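Clorkari Table Setting Set - README

February 3, 2024
by the Clorkari table group
Print this page | E-mail this page

# What's in here

Short clips and stills of one small job: laying out a tray meal for one, then clearing it. Tray, bowl, plate. That's pretty much it for this release. Glasses and cutlery are in the Tannous folder, don't mix the two, the labels are different.

900 clips total. 800 in `main`, the rest in `extra`. The `extra` ones are fine to use but the labels only got one pass.

## Things on the table

- **tray** - beige, rectangular, rounded corners, raised rim. Small rabbit printed in the lower right. Use the rabbit to tell which way round the tray is. Rabbit near the person = "home" position.
- **bowl** - pale green ceramic, glossy inside. Empty at the start of every clip
- **plate** - round, white, dark gray edge. Starts off the tray, on the left.
- **board** - light blue-gray, sits on the wood table. Never moves. Not labeled.

The bowl and tray got picked because they're easy to tell apart from the board in bad light. The plate less so but the rim helps.

## The tasks

11 task names. Full list in `tasks.txt`, the ones people ask about:

`bowl_to_tray` - bowl starts on the board, ends on the tray, anywhere inside the rim. Touching the rim counts as inside. Hanging over it doesn't.

`bowl_shift` - bowl is already on the tray and gets moved to another spot on it. Usual start is upper left. Easy to mix up with the one above if you only look at the last still, so check the first one too.
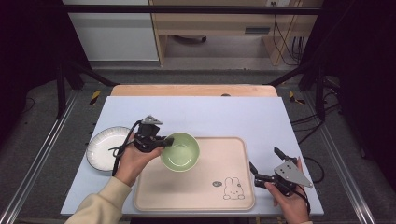
Bowl toward the upper left of the tray, plate off to the left.

`plate_to_tray` - plate goes on the tray. Bowl may already be there. If the bowl has to move first thats two labels, not one.

`plate_under_bowl` - bowl up, plate down, bowl back on top. Longest task. A lot of these have a pause in the middle, leave the pause in.

`clear_all` - everything off the tray. Order doesn't matter. Tray stays put.

## Labels

One CSV per folder. Columns: clip name, task, start spot, end spot, done (y/n), notes.

Start and end spots are by eye on a simple grid, so upper left, upper middle and so on. Always from the seated side. Older files from Povcombe used the opposite side, so their "left" is our right. Those were flipped in July but if you have a copy from before then, toss it and get the new one.

"done" = n means the thing didn't end up where the task says. Dropped and picked back up is still y. Put down in the wrong place is n even if it looks nice.

Notes column is free text and very uneven. Some people wrote a lot, some wrote "ok" for everything.

## Known problems

- 5 clips in `extra` have the tray turned the wrong way (rabbit at the top). Marked `rot` in notes.
- Plate is sometimes partly covered by a hand or sleeve at the start. Label it anyway if any of the rim shows.
- Glare in the bowl in the afternoon clips. Not fixed.
- `bowl_shift` and `bowl_to_tray` were swapped in one early CSV. Fixed here, not fixed in the old Iltlow copy
- Spelling of "gray" is mixed in the notes. Search for both.

## Splits

Use the ones in `splits/`. Please don't make your own at random, clips from the same sitting look nearly identical and you'll get them on both sides. The sitting number is the first part of the clip name.

## Not included

No food. No liquids. No stacking of more than one bowl. No washing up, thats a seperate set and it isn't ready.

## Changes

- fixed swapped labels (see above)
- added `clear_all`
- renamed `dish` to `plate` everywhere, tell us if we missed one

Questions go to the Clorkari list, put "table setting" in the subject line.

Print | E-mail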